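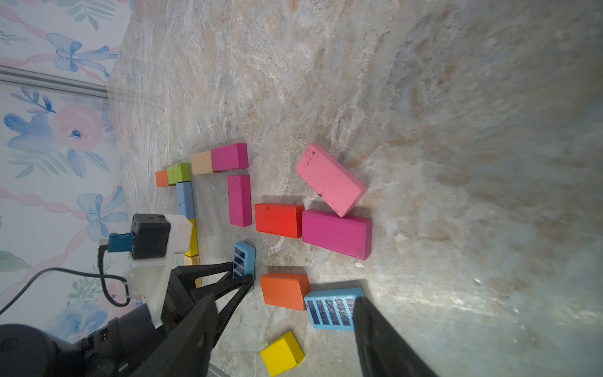 Wooden blocks on a marble-patterned surface, beside floral wallpaper.

FOR IMMEDIATE RELEASE - January

Norenon opens toy library at Zalemholm, lending from 9.30am

Families in Zalemholm can now borrow toys the way they borrow books. The Norenon toy library opens this month in the old Clutard shop, with 600 toys on the shelves and more still being sorted in the back.

Membership is free. Each family can take 2 toys at a time and keep them for a fortnight. No fines. If a piece goes missing, just say so when you bring the rest back.

"We had a cupboard full of jigsaws and my two had outgrown the lot," said Tolera Gebremichael, who runs the library. "Same story up and down the street. So we started swapping, then it got out of hand."

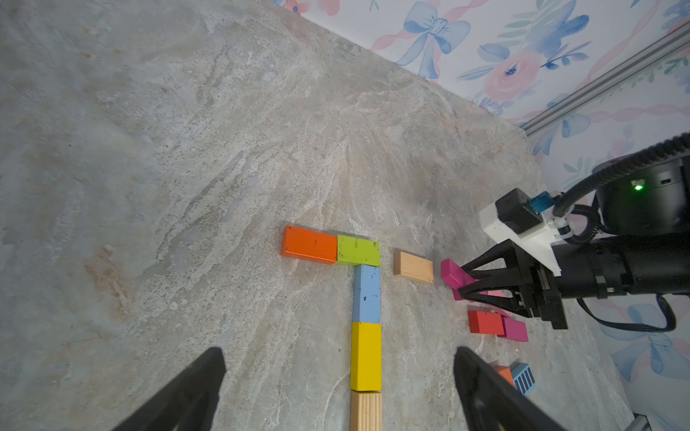 The first 300 toys came from local homes, the rest from a nursery that was closing and from Alemayehu, the repair workshop on the same road. Mesfin Mamo and Dagim Sisay at the workshop have checked everything over - wheels, hinges, battery covers, loose paint. Anything they werent happy with has gone for parts.

Puzzles, dressing up, ride-ons, train track, board games for older ones. Baby toys are washed between loans. Large items such as play kitchens need to be booked ahead, as there is only room for a few.
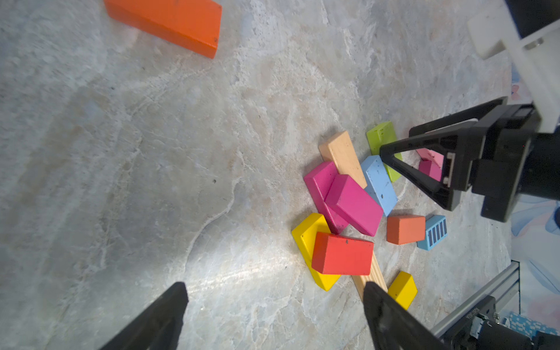

Sets are lent by the bag, with a card inside saying what should be in it. Fuad Chala has been writing the cards since the autumn and would like everyone to please read them. Building sets are the ones most asked for so far. Plain wooden blocks in orange, yellow, lime green and light blue suit most ages and mix happily with what a child already has at home, so borrowers are asked to keep the libary's own pieces apart.

Donations welcome during opening hours, clean and complete if possible. No soft toys for now, sorry.

Opening hours: 9.30am to 1pm, term time only at first.

Press contact: Gerd Reuter, Norenon, Zalemholm. Interviews by arrangement, mornings best.

ENDS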